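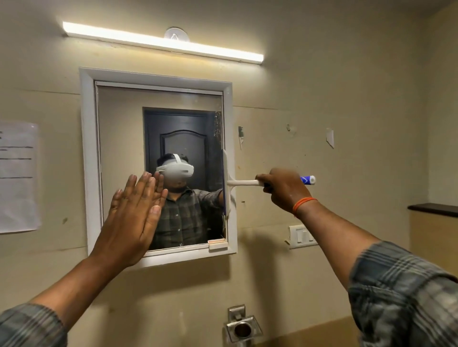 PLINDINE, Saturday, August 22, 2020

Home robots were the draw at the Grurine open day, where visitors got to see how the machines are supposed to learn chores. One stop was a bathroom mirror and a squeegee, done by hand by a person in a white headset. Smudges on the glass, a blade down the side. Simple stuff for people, hard for a robot, staff said.

Grurine and its partner Zerkon say they have 1,085 recordings of household jobs so far, windows and mirrors included. Next up is sinks.

Tours went in groups of 10 and ran late becuase of the line at the door. The kitchen demo was cut short, a software problem, and got moved to the afternoon.

Doors were open for 2 hours longer than planned. Another open day is set for June, sign up at at the front desk.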